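# Visit to the Latitz paper mill, 1/17/25

I went to Latitz for the winter open day at the Wodano mill, which makes drawing paper and blotting paper. The bus from Tornon takes 62 minutes and stops at the bottom of the mill road.
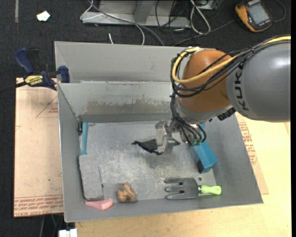
Go on the early tour if you only have time for one, a woman at the gate told me, as the pulp room gets too crowded after lunch. I took her advice and joined the first group.

The tour starts in the rag store. Wodano still makes part of its paper from cotton, mostly offcuts from shirt factories. The bales are stacked to the rafters and the room is unheated, so keep your coat on. Our guide passed around a handful of cut rag and then a handful of the same cotton after beating. The second one felt like wet oatmeal and dripped on everyone's shoes.

From there you go down an iron stair to the beaters. There are 4 of them, and two were running. It is loud enough that the guide stopped talking and held up printed cards. I would have liked more time to read the one about water. The mill takes its water from the Hsiao spring above the village, and the card said the supply has only been shut off once, in a January freeze.

The paper machine is on the ground floor and fills most of the building's length. Pulp goes in at one end as a gray-white liquid and comes out at the other as a sheet. We walked along the side of it behind a rail. The dry end is very warm and people stood there longer than they needed to. My glasses fogged up and I missed most of what was said about the felts.

Hand sheets are made in a side room, and this was the part I had come for. Visitors can dip a mold and make one sheet each. The trick is to go in at a slant, level off under the surface and lift straight up without stopping. My first try had a hole in it and went back in the vat. The second was thick on one side but they let me keep it. You don't take it home the same day - it is pressed, hung in the loft and mailed to you. The postage is included in the ticket.

The loft is up another two flights. It has wooden shutters on both sides that are opened and closed by hand depending on the weather. On the day they were nearly all shut. A sign by the door says the loft holds 3,264 sheets when full. It was not full.

There is a small museum in the old office with order books, molds and watermark wires. One order book was open at a page for 642 reams of blotting paper. I could not find out who had bought that much. The labels are short and some have faded, and a few of the cases need better light.

Lunch was soup and bread in the packing room. The shop next door sells seconds by weight, and this is where most people spent their money. I bought a bundle of rough drawing paper with uneven edges and one pack of pink blotting paper. Bring a flat bag or some cardboard - they only had thin plastic bags and my bundle got a bent corner on the bus.

The floors are wet in places and the stairs are steep. The rag store and the paper machine can be reached without stairs, but the beaters and the loft cannot. The last bus back to Tornon leaves before the final tour ends, so check the times first.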